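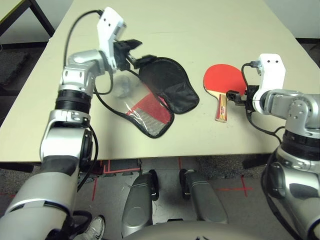 up at 5, couldn't sleep. Club night tonight and I still hadn't packed a thing. Paddle, the red one, in its black case. Or should be in its case. Zipper goes all the way round and it always snags for me at the narrow end, down by the handle. Have to remember to ask Elaheh where she got hers.

Coffee. Toast. Forgot the toast.

Wiped down the rubber last night wiht the wrong cloth, I think, left fuzz on it. Picked it off over breakfast. Should get a proper cleaner, keep saying so. The label on the handle is still holding on, which is more than I can say for the tape on my old one. Saeed says sand the old handle and retape. Saeed has time for that kind of thing — I don't.

Balls go in the side pocket of the big bag this time, NOT in with the paddle. Last time they pressed on the plastic window and I was sure it would split.

Played Oratile last time, lost 2 games I had no business losing. Backhand went to pieces. Serve was fine. Banafsheh kept score and kept quiet about it, bless her.

Bus is the 536 from Wirneck, doors open at 8. Need: towel, water, the other shoes, money for hall fees (I owe Hidayah from October too!!). Shoes are still in the hall closet, or teh car. Go look.

Phone's ringing, more later.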